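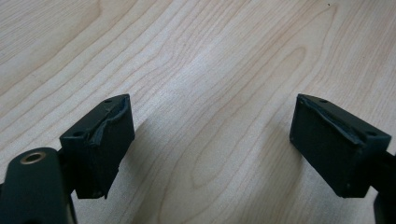 The long table, spring term

Hi Asmaa, and everyone at the Porik fund! You asked for a page on how the Welsh songbook is coming along, so I'll start with the good news: we've got 375 songs typed up, and Nest Dafis has checked the words on nearly all of them. The tunes are slower going. 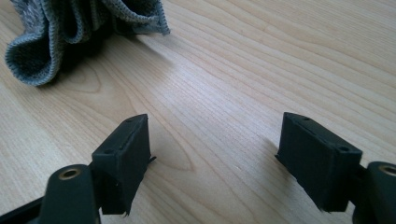

Collecting has been the fun part. Gwion Lewis drove up the valley twice and came home with a shoebox of chapel programs and two verses none of us had ever heard (one is pretty rude). We sort the papers on pale wood like this, with the wavy grain and the bright patch of glare, and I do wish the old pencil showed up better in that light. I've asked Meirion Penry to read me the faint ones over the phone.

Money next. We've spent $1,226 so far, mostly on scanning and on gas. The printer quoted $600 for the proofs, a bit more than I'd planned, but the paper is lovely and

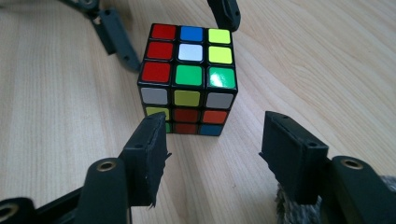

I'd rather pay it than redo the whole thing next year. Rhodri Howells still owes us the introduction. He promises May!
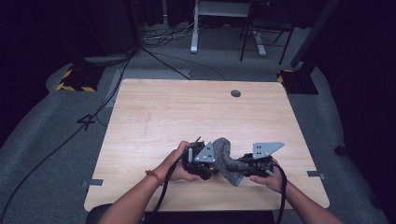
Okitano Songbook Group
Two things I'm stuck on: whether to print the chords, and what to do about songs with three different endings. The singers want all three. Could we talk before the proofs go off? Any evening is fine with me.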